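Labelling by colour is overdue for a standard

The stationery store at Wulleton holds almost 2,000 items across 11 shelves, and each shelf is assigned a colour. The scheme fails for a simple reason – colour names are not specifications. One supplier's teal is another's green, and a reorder can shift the hue enough to put stock in the wrong bay.

My view is that every colour code should carry a printed number as well. The cost is small: 2 characters per label. Staff who can't distinguish certain hues would no longer depend on a colleague, and faded labels would remain legible.

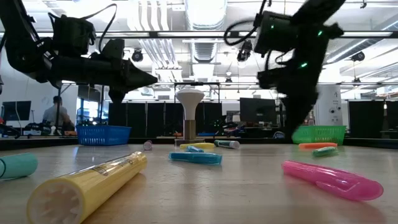

Markers in yellow, teal-green and pink.

Postby moved to numbered labels in August. Wulleton should do the same before the next stocktake.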